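Gutter and Downspout Service: Frequently Asked Questions

Which gutter profiles do you install?
Circombe installs K-style and half-round gutters in aluminum and galvanized steel. K-style is the default for houses with a flat fascia board. Half-round is used where the existing brackets are sound and the owner wants to keep them.

How much slope does a gutter need?
We set runs to fall toward the outlet at a constant rate. Long runs are pitched from the midpoint to an outlet at each end. A level gutter holds water at the seams and will leak there first.

How many downspouts will my house need?
It depends on roof area and pitch. We measure both during the site visit and note them on the quote. A run longer than 60 feet always gets 2 outlets.

Can a leaking seam be repaired?
Usually. The old sealant is scraped out, the metal is cleaned and dried, and new sealant is applied from the inside. Seams with rust through the metal are cut out and replaced — sealant alone will not hold on them.

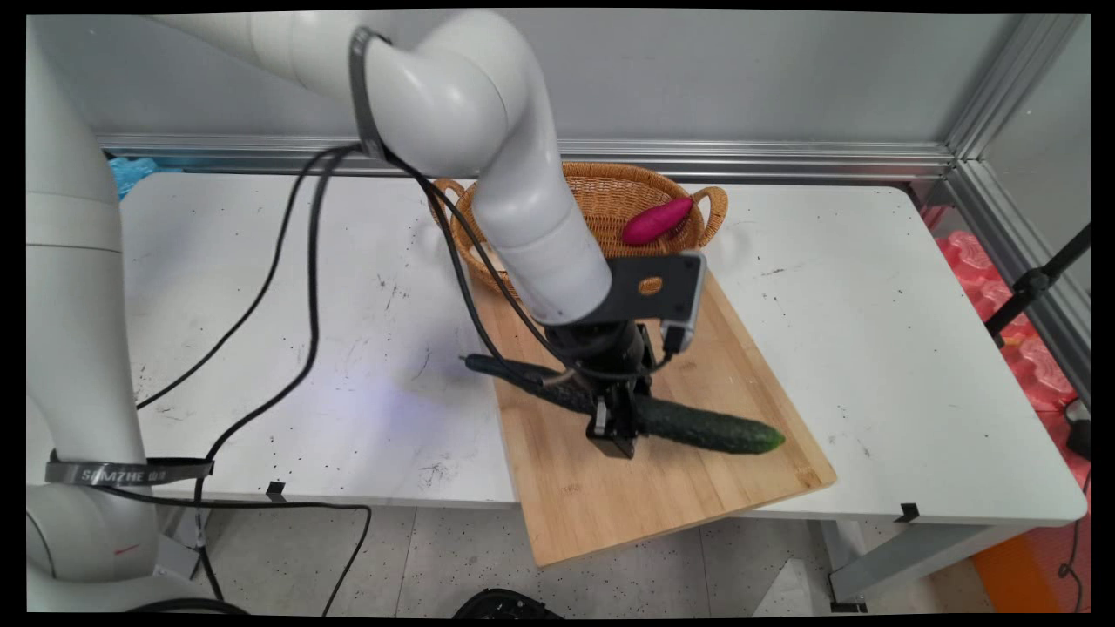 Do you fit gutter guards?
Yes. We stock the Hemby mesh guard and the Plakimholm hinged screen. The mesh keeps out pine needles. The hinged screen is easier to open for cleaning but lets small debris through.

Where does the water go?
Downspouts end in a splash block or a buried drain line. We do not connect to sanitary sewers.

When should gutters be cleaned?
Twice a year for most lots, with the first cleaning done by June. Houses under heavy tree cover may need more.

How do I report a fault after installation?
Send the job number and a short note to Tumaini Waweru in the service office. Jobs in the Chu subdivision are filed under code 653, so please include it.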